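Last updated: 2021-10-27
Reading time: 5 min

4. Leftovers and the second meal

When we began this study we expected to write mostly about cooking, and it took us a good part of the first February to see that many of the people who had kindly agreed to keep food diaries for us were doing rather little of it. They were eating what had been cooked before. Of the 683 diary entries we collected from households in Hawthorne and Drelis, 272 mention food carried over from an earlier meal, and the writers often spend more words on it than they do on the fresh dinner it came from.

We call this the second meal, a plain name that we hope will do. It is usually lunch, it is usually eaten alone, and it follows rules that people could explain to us quite happily once we asked. Soup may be eaten three days running. Rice may not, or only if it is fried. A roast belongs to whoever gets up first (this came up in Drelis so often that we added it to the interview guide), and the last slice of a pie has to be offered around before it can be taken, even when the person taking it is the one who baked it.

The older diary keepers tended to change the dish in some way, with an egg or a handful of noodles, and several told us that they would feel a little ashamed to serve the same plate twice. Younger ones warmed it and ate it, and were puzzled by the question. We had guessed that this would come down to time, but the retired people in Hawthorne reheated things plainly as well when they were by themselves, and saved the egg and the noodles for company. Who is at the table seems to matter more than age does, and we would dearly like to see somebody look at this in larger families than ours.

Equipment came up less than we had thought it would. A small oven or a microwave on the counter (Figure 5) was mentioned in 84 entries, nearly always in passing, while the containers, and above all the lids that go missing from them, were discussed at length and with real feeling. We return to the lids in Section 5.

Figure 5. White countertop appliance of the compact oven or microwave type, beside a plain wall. 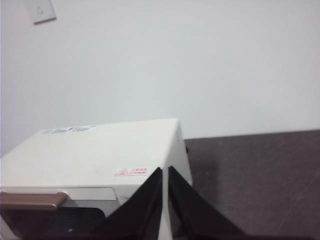 Aurélien Fleury: I grew up with the pie rule, only for us it was the last potato, and my grandmother would offer it three times before she let herself have it. Did anyone in the diaries mention bread? Stale bread was the real second meal in our house.

Rosta: We never counted soup as leftovers at all. It was made on purpose to last the week, so I wonder how you sorted those entries.

Skelus: Looking forward to the section on lids. I have a whole drawer of them and not one fits.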